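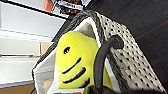
Schultern machen am Sandsack nach zwei Runden zu - normal?

kellerjab
Hallo zusammen, ich boxe seit November bei uns in Prullus im Verein und komme am Sandsack einfach nicht voran. Nach zwei Runden sind meine Schultern so fest, dass die Führhand nur noch auf Brusthöhe hängt. Am Seil und beim Laufen habe ich überhaupt keine Probleme, Luft ist also da! Mein Fuvitz am Handgelenk hat letztes Mal 998 Schläge für die ganze Einheit angezeigt, falls das jemandem was sagt. Handschuhe sind die einfachen von Kinoshita. Mache ich was falsch oder muss ich da durch?

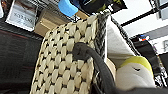 Korb mit grobem, cremefarbenem Geflecht und dunklem Rand

auslage_rechts
Klingt für mich nach Verkrampfen. Du ziehst wahrscheinlich beim Schlagen die Schultern zu den Ohren und lässt sie zwischen den Kombinationen nicht wieder runter. Ging mir genauso, ich hab die Faust schon auf dem Weg zum Sack zugedrückt, als ginge es um den Titel. Probier mal eine ganze Runde mit halber Kraft, Hand locker, erst beim Treffer schließen, und atme bei jedem Schlag hörbar aus (klingt albern, hilft aber). Und schau, ob die Hüfte mitdreht - wenn alles aus dem Arm kommt, ist die Schulter schnell leer.
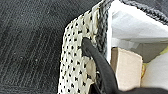
Sollte man an Tagen ohne Sandsack trotzdem Schattenboxen?
Ein paar lockere Runden vor dem Spiegel reichen, am besten ohne Gewichte in den Händen.

pratzenfreund
Mehr schlagen, dann wird das schon. Ich hab bei Isarard im Keller früher mehr als 300 Geraden am Stück gemacht, jeden Abend. Irgendwann gewöhnt sich die Schulter dran.

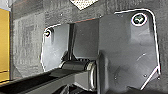
auslage_rechts: Da muss ich widersprechen. Wer verkrampft schlägt und einfach die Menge hochschraubt, übt bloß das Verkrampfen. Erst die Technik, dann die Menge.

Kommentare

doppeldeckung: Bei mir war es die Handschuhgröße, im Verein mal leichtere ausleihen und vergleichen.

kellerjab: Danke euch, die Runde mit halber Kraft teste ich gleich beim nächsten Training!

ringecke_blau: Falls es richtig sticht statt nur müde zu sein, bitte Pause machen und draufschauen lassen.

Kategorie: Kampfsport > Boxen > Training für Einsteiger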